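Shelf-stocking machines at Clodholm: union branch asks what staff get out of it

2 min read | 41 shares | 3 comments

Shop workers at the Rusuvetti store in Clodholm say a plan to automate shelf work has been sold to them on thin evidence. The firm wants Nishimura stocking units in the lighting aisle by July, with 61 staff moved to new duties across its shops.

The branch has read the supplier's trial report from Kundside. It lists 305 hours of running time and says very little about who stood by to clear the jams. "Freed up for customers" is the phrase used - we have asked what it means for hours and pay, and have had no written answer.

Lighting is fiddly work. Boxes of bulbs from different makers sit side by side in tight blocks, with mixed cartons next to them, and people reach over a trolley to get at the low shelf. We would welcome a machine that spares backs. We doubt one that needs a minder on a lower grade.

The branch wants the full report and a promise on grades before any unit arrives. 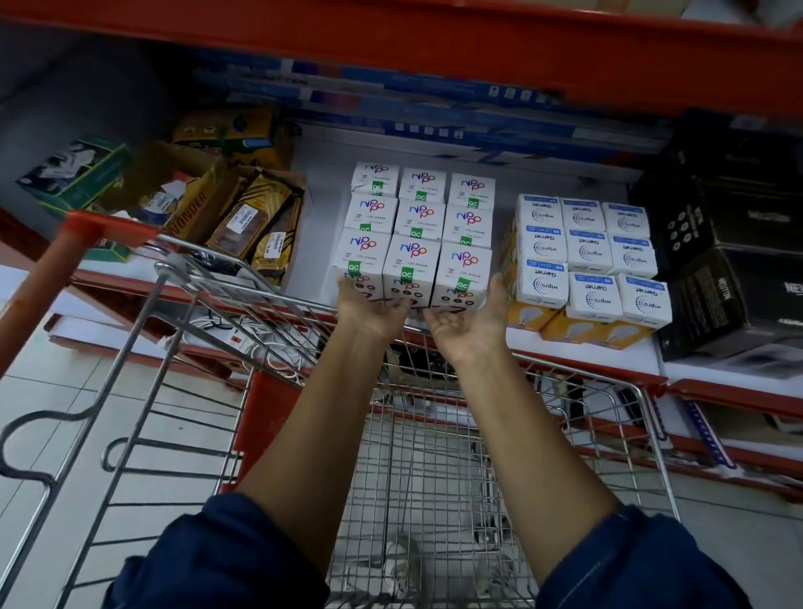 Comments (3)

shelfend: They said the same about self checkouts. I now look after six of them.

Marl149: Bad knees here, bring it on. But put the pay bit in writing.

tillside: Who clears up when it drops a box of bulbs?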